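Review: the Brellgate kit for teaching a robot arm at home, and the method behind it

Posted Sep 1, 2021
14 comments · 37 shares

I have used the Brellgate kit for the whole summer now, so I think it is fair to write something longer than the short note I put here in spring. Several of you asked if it is worth the money for a small group like ours. My answer is yes, with two complaints which I will explain.

First, what you pay for. The kit contains the recording software, the training scripts and a pretrained model which they call Stan. You bring your own arm and your own camera. The idea of the method is simple to say: Stan has already seen a lot of tabletop work in other places, and you only show it a small number of demonstrations in your place, by guiding the arm through the task. Then the scripts adjust the last part of the model overnight. The authors claim that for a pick-and-place task you need far fewer demonstrations than if you begin from zero. I wanted to know if this stays true in a normal kitchen, where the light changes and there are many things standing behind the object.

Our task was deliberately boring. One bowl, one cutting board, pick up the bowl from the board and put it down on the free counter beside it. I recorded 310 demonstrations over several weeks, and my colleague Ognjen Kadrić recorded 268 more, so that the model would not learn only my habits. He moves faster than me and he approaches from the side, while I come from above. We kept the two sets separate, and this was a good decision, as you will see.

Installation took me one long evening. The manual is written clearly, but it supposes that you already know how to calibrate a camera to an arm, and the page about this is only half a page. I did the calibration three times before the error was small enough. If you have never done this, ask somebody to sit with you the first time.

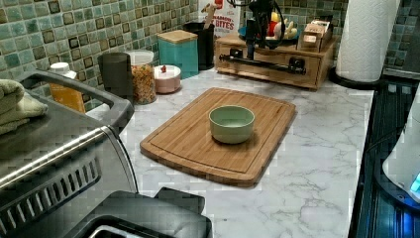

The recording tool is the best part of the kit. You press a pedal to start, press it again to stop, and a second pedal throws away the last attempt. When you have a bad attempt you want it gone immediately, before you forget which one it was. In our old system I had to write the number on paper and delete the file at the end of the day, and of course I sometimes deleted the wrong one. With the pedals I did not lose a single good recording.

Now the results. I tested each model with 700 attempts, which was tiring, but with a smaller number the differences can be only luck. I changed the position of the bowl a little each time, following a list which I had printed before, so I could not choose easy positions without noticing.

With my set alone, the model was good at the middle of the board and weak near the corners. With Ognjen's set alone, it was the opposite, more or less: it reached the corners well but it often touched the side of the bowl before closing. When we trained on both sets together I expected something between the two. It was clearly better than both, and the touching almost disappeared. The paper that comes with the kit says a mixture of styles can confuse the model and recommends one operator only. In our kitchen I saw the contrary. I do not want to say that the paper is wrong – our task is easier than theirs, and two people is not ten.

The background question was more interesting for me. Between the sessions I moved the jars and boxes at the wall to other places, without touching the board. The model trained from zero (I trained one for comparison, with the same recordings) became much worse after this. Stan lost only a little. So the pretraining gives you something real here, and for me this is the main argument for the kit. A kitchen is never the same two days one after another.

Light is another matter. In the evening with the lamps on, both models made more mistakes, and Stan was not much better than the simple one. The authors offer a setting that changes the brightness of the recordings during training. I tried it and it helped a bit, but the training then took almost twice the time on my machine. In November, when it is dark here by the afternoon, I plan to record a separate evening set and see if this solves it.

My two complaints. The first one is the licence. The cheaper one permits one computer, and "computer" here means the graphics card, so when I changed the card I had to write to support and wait five days. The second is the viewer for failed attempts. It shows you the video, but not what the model intended to do at this moment, and without this you are guessing. The free viewer from Jukby shows the intended path as a line over the video, and I ended up exporting everything to it. It is a small conversion, but for a paid product I expected to find this inside.

I also looked at the Butmont package, which is cheaper. It has no pretrained model, so the comparison is not quite fair, but if your robot works always in the same place with the same light, I think you can save your money and take that one. If things around your robot move, take Brellgate.

All together we have now 2326 recordings, counting the test attempts that I also saved. I will put the lists of positions online when I have cleaned them. The recordings themselves I must first discuss with Ognjen.

14 comments (showing 4)

Dionysis Stefanou
Thank you for testing with moved objects in the background, most reviews skip this. Did you move them also during the recording, or only for the tests?

Author
Only for the tests. During the recording everything at the wall stayed where it was, so the model had no chance to learn this from my data.

mara_k
Same problem with the licence here, only I waited eight days. They did give me one month free after I complained, so do write to them.

benchrat
Would like to see the two-operator result with a harder object. A bowl forgives a lot. Try a mug with a handle and I suspect the side approach and the top approach start fighting each other.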